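# À propos

Bonjour et bienvenue ! Si vous êtes arrivé jusqu'à cette page, c'est sans doute que vous avez lu un de nos billets et que vous vous demandez qui se permet d'écrire des choses pareilles. Eh bien, c'est nous, la rédaction de Fistard, petit journal d'opinion installé à Vullville, au-dessus d'une boutique de chaussures.

J'ai lancé Fistard un mois de mars, après une séance du conseil où l'on avait voté le budget en 13 minutes (j'avais ma montre, j'étais furieuse). Le lendemain, j'ai écrit quatre pages, je les ai photocopiées et je les ai laissées sur les tables du café Tagle. On m'a traitée de gauchiste le matin et de réactionnaire l'après-midi. J'ai trouvé ça plutôt encourageant, alors j'ai recommencé !

Aujourd'hui nous avons 600 abonnés, une lettre qui part à 18 heures et deux rubriques fixes : la tribune, où l'on s'énerve, et le courrier, où vous vous énervez contre nous. Nous parlons de politique locale, de politique nationale quand elle nous tombe dessus, et beaucoup trop de stationnement.
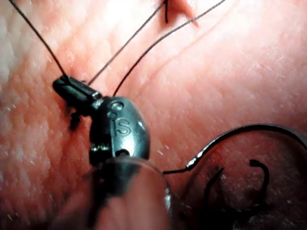
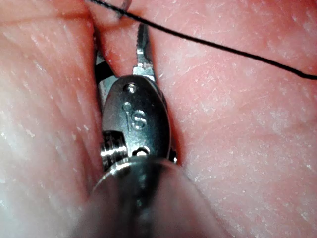
**Zuleica Caldeira**
Fondatrice et rédactrice en chef

Côté convictions, je ne vais pas vous raconter que nous sommes neutres. Je me méfie des élus qui parlent « du terrain » sans jamais donner un nom de rue, je me méfie des oppositions qui se réveillent six semaines avant le scrutin, et je garde une vraie tendresse pour les gens qui changent d'avis en public. Dans nos colonnes, vous lirez des partisans du maire et des gens qui ne lui serreraient pas la main. On corrige les fautes, on vérifie les chiffres, on coupe les insultes (pas toutes les piques, il faut bien vivre).

L'argent, maintenant, parce qu'on me pose la question à chaque réunion publique : nous vivons des abonnements et de quelques annonces. L'imprimerie Claletti nous fait un prix sur le numéro papier, et c'est écrit en toutes lettres au dos. Aucun parti ne nous verse un centime, et aucun candidat ne relit ses entretiens avant parution.

Vous voulez écrire chez nous ? Envoyez votre texte par la page Contact, signé de votre vrai nom, une page et demie au maximum. Je réponds à tout le monde, parfois avec du retard, surtout en période électorale. Les droits de réponse passent en premier et sans retouche.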